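Esstisch

Der Esstisch ist ein Tisch, an dem gegessen wird, und damit wäre der Artikel eigentlich schon fertig, aber ich schreibe in diesem kleinen Wohnlexikon ja nie nur das Nötigste! Gemeint ist meistens ein Tisch, an dem man mit Stuhl und geraden Knien sitzen kann. Couchtische zähle ich nicht dazu, auch wenn ich selbst jahrelang an einem gegessen habe (mein Rücken erinnert sich).

Holz ist bis heute das beliebteste Material, jedenfalls in allen Küchen, in denen ich je Kartoffeln schälen durfte.
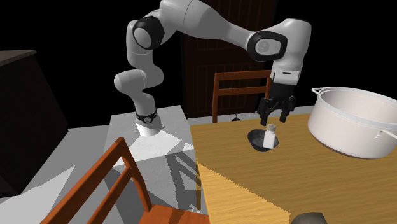

Bei der Form scheiden sich die Geister. Rechteckige Tische passen gut an die Wand, runde sind geselliger, und an ovalen stößt man sich seltener die Hüfte. Mein Freund Anatole Guillot schwört auf rund, hat aber auch eine Küche, in der man tanzen könnte.

Höhe und Sitz

Die Tischhöhe ist nur die halbe Wahrheit, denn der Stuhl muss mitspielen. Zwischen Sitzfläche und Tischplatte sollten gut 30 Zentimeter liegen, sonst klemmen die Oberschenkel. Ich habe mir im November bei Sterkia das Modell Broltell angesehen, für 309 Euro, sehr hübsch, aber mit einer so tiefen Zarge, dass ich mit meinen langen Beinen gleich wieder aufgestanden bin.

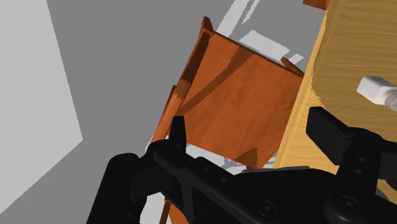

Holzstuhl in einem Raum mit grauem Boden

Pflege

Geölte Platten wollen ab und zu nachgeölt werden, lackierte nur feucht abgewischt. Rotweinränder bitte sofort wegwischen!

Siehe auch: Küchentisch, Ausziehtisch, Eckbank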